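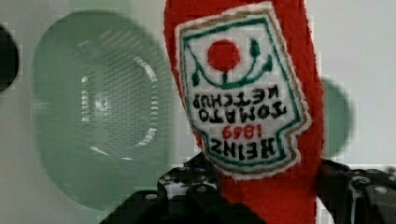
Section 4: Setting Up and First Use

This section covers the Flundument 1071 drying cabinet with the standard door. If you have the Stesley wall-mounted version, read Section 5 first and come back here at step 6.

Before you start

Check that the box contains the cabinet, two wire shelves, a hanging rail, a mesh tray, a lint screen and a bag of screws. The leveling feet are already fitted. If a part is missing, call the Ernthorpe service desk and give the serial number printed inside the door.

CAUTION: The cabinet is heavy. Two people are needed to lift it. Do not lift it by the door handle.

4.1 Placing the cabinet

1. Choose a level floor in a room with a window or a working vent fan.
2. Leave a hand's width of space behind the cabinet and the same on the hinge side.
3. Turn the leveling feet until the cabinet no longer rocks. The door should stay where you leave it when half open.
4. Slide the lint screen into the slot at the bottom until it clicks.
5. Plug the cord straight into a grounded wall outlet. Do not use an extension cord or a power strip.

4.2 First run

6. Close the door and press Power. The display shows 86, the factory setting in degrees Fahrenheit.
7. Run the cabinet empty for 20 minutes. A faint smell of warm paint is normal on the first run.
8. Press Power again and leave the door open until the shelves have cooled.

Note: If the display shows a dash in place of a number, the door is not fully shut.

4.3 Loading

9. Spin or wring items before they go in. Nothing should drip.
10. Hang shirts and jackets on the rail with a gap between each.
11. Lay sweaters, hats and stuffed toys flat on a shelf. Keep the heat at the factory setting for plush fabric — higher settings can mat the pile. Turn thick items over halfway through.
12. Use the mesh tray for small hard items such as rinsed play dishes, bottle caps and lids. Put bowls and cups in with the open side down. Check the maker's heat limit for any plastic.

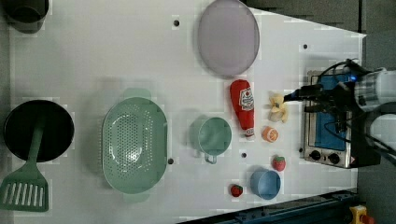 13. Choose a program. Gentle suits wool and toys, Normal suits cotton, and Boots runs the lower fan only.
14. Press Start. The door can be opened at any time and the fan stops until it is closed again.

CAUTION: Do not dry anything that has been cleaned with gasoline, paint thinner or other solvents. Do not dry foam rubber.

4.4 After each load

15. Pull out the lint screen and wipe it with a dry cloth. Wash it in warm water once a month and let it dry before refitting.
16. Wipe the door seal. Trapped lint will let warm air out and make the next load slower.
17. Unplug the cabinet if it will not be used for a week or more.

Section text revised January 2, 2018. Changes to steps 5 and 12 by Tarcísio Cavalcanti. For Tôn timer settings, see Section 6.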